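Devero Folding Table, five months on

I bought the Devero back in June for the sewing room, after my old card table finally gave up under the overlocker (a sad day, I was fond of it). It was $150 at Rikamberg, and my neighbour Donnie kindly helped me carry it in.

The top is a lovely clean white and wipes down with a damp cloth — even tailor's chalk comes off, and I'm forever leaving that about the place. There's plenty of room for sorting things into tubs as well.

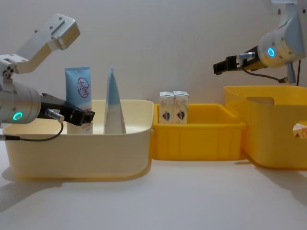

What I'd change

The legs are stiff to fold, and I've pinched a finger more than once! I'd also love it a touch higher, as my back grumbles after an hour of cutting out. Still, it's a cheerful, sturdy thing for the money and I'd happily buy another for the craft fair.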